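October, 9.40am

Notebook: tableware bench, Rastham workshop

Plates again. Picking up from where I left it before the break, so apologies if some of this repeats what's scribbled on the inside cover.

Sleeve of white paper plates from Todis opened this morning. Ridged rim, smooth middle, no print. 55 in the sleeve by the packing slip and I've taken their word for it. Stored on the low shelf by the sink until now, which was daft, moved them to the cupboard over the kettle. Horațiu says anything paper within reach of that sink gets curly in a week and he's had more of them through his hands than me.

What we want to know, for whoever reads this cold: will the plain ones do for the Mamo lunches or do we have to pay for the coated. Mamo want something that holds a wet bean stew for the length of a sit-down meal and goes in the food waste after. Flustix paperwork for the coated ones still not in, chased twice.

Done so far

Water, cold, filled to the bottom of the ridges. Left 18 minutes. Underside went soft in the centre first, not at the rim as I'd expected. Could still lift it two-handed. One-handed it folded straight over my thumb and I wore the rest.

Water, hot from kettle, let stand a bit first. Gave up at 7 minutes. Rim held its shape, well had gone to blotting paper. Took a towel to the bench after and there's a faint ring on the wood which I hope goes when it dries out. If not, sand lightly, same as last time.

Oil. Teaspoon of sunflower in the middle. Spreads quicker than I thought, see-through patch the size of a jam jar lid almost at once, then it slows. No drip underneath. Left it on newspaper overnight, newspaper marked.

Bread and jam: fine, obviously. Cake: fine. Not sure why I bothered with cake. Ate cake.

Two plates stacked helps more than I'd of guessed. The lower one stayed stiff well after the top one had given up. Costs double though and Mamo won't like that, they'll say just buy the coated. They may be right.

Bench notes

Use table MT18 for all of this from now on please, the pale one. The other has a dip along one side and the water runs to it, my first three readings were rubbish becuase of it and I've struck them out. Check with the short level before you start. Wipe down with damp cloth only, NO spray, the spray leaves a film and the plate skates about on it.

Put the plate down empty, square it up by eye a hand's width in from the front, then fill. Don't fill at the sink and carry. Tried it, slopped, had to bin the plate and start over.

Rim up, obviously, but look at the rim before you use it — the ones at the bottom of the sleeve have been squashed on one side and the ridges are flattened. Those go in the scrap pile for the oil tests where it doesn't matter.

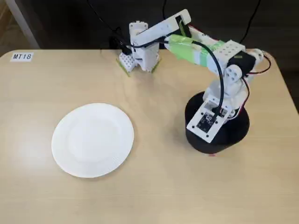 Next lot is the weights. Dry plate first, brass weights from the drawer, straight into the well, one at a time, wait, look at the rim, add another. Then the same with the plate pre-soaked for 2 minutes. Write down the weight when the rim first lifts, not when it all goes. Horațiu was writing down the second one, I was writing down the first, so our columns don't match and there's no rescuing them. Redo.

Also want to try the stew itself. Water is a poor stand-in, stew is thicker and sits in a lump and I suspect it's kinder to the paper than plain water. Horațiu bringing a tub from home, he's labelled it in the fridge, do not eat.

To get
— newspaper, or lining paper, we're out
— second timer, the one we have sticks
— blotting card for underneath
— ring Todis about the squashed ones, ask if they pack the sleeves flat or on end

Left over from last page: the bowl question. Park it. Bowls are a different supplier and I don't want both going on the bench in the same week, we mixed up the scraps last time and had to throw the lot.

Kettle descaled. Your turn next H.

Stopped 12.15, hands like prunes. Weights after lunch.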